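Strickschuhe und kleine Stoffbeutel waschen, ohne dass der Kleber leidet?

gepostet von vutmont_wanderin, 26. August 2023

Hallo zusammen, ich habe seit Juni schwarze Stoffschuhe mit gestricktem Obermaterial von Rakano. Nach einer Tour auf einem staubigen Weg sind sie grau, und Abbürsten bringt nichts mehr. Im Waschzettel steht nur »schonend reinigen«. Darf so etwas in die Maschine? Ein kleiner Stoffbeutel mit Kordel soll auch mit.
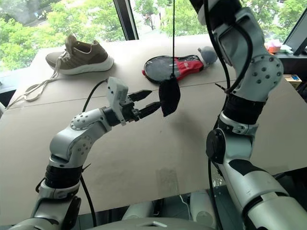 Kleiner schwarzer Beutel an dünner Schnur

Die Maschine ist eine ältere Bahrami, das kürzeste Programm hat 30 Grad, Schleudern lässt sich abschalten.

sohlenfreund15

Maschine geht, ich mache das seit Jahren. Vorher Schnürsenkel und Einlegesohlen raus, groben Dreck trocken abbürsten, dann alles in ein Wäschenetz. Flüssiges Feinwaschmittel nehmen, keinen Weichspüler. Schleudern aus. Danach Zeitungspapier hineinstopfen und nach 2 Stunden wechseln. Nicht auf die Heizung, sonst löst sich der Kleber an der Sohle.
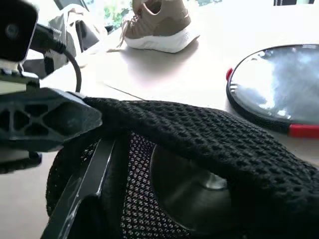

Schwarzer Sneaker mit gestricktem Obermaterial

Den Beutel kannst du mitwaschen, wenn die Kordel verknotet ist. Sonst zieht sie sich heraus, und das Einfädeln dauert länger als die ganze Wäsche.

plisville_nord

würde ich nie in die maschine tun. handwäsche, kernseife, fertig. meine haben fast 100 touren hinter sich

waschkeller

Beides funktioniert. Bei Schwarz würde ich auf jeden Fall ein Mittel ohne Bleiche nehmen und die Schuhe im Schatten trocknen, in der Sonne werden sie schnell bräunlich. Kernseife gut ausspülen, sonst bleiben helle Ränder.
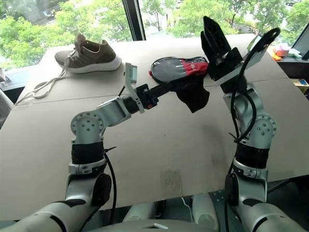 Wie lange müssen die Schuhe trocknen, bevor man sie wieder tragen kann?
Mindestens einen Tag bei Zimmertemperatur, bei dicker Sohle eher zwei. Die Einlegesohlen getrennt trocknen und erst zum Schluss wieder einlegen.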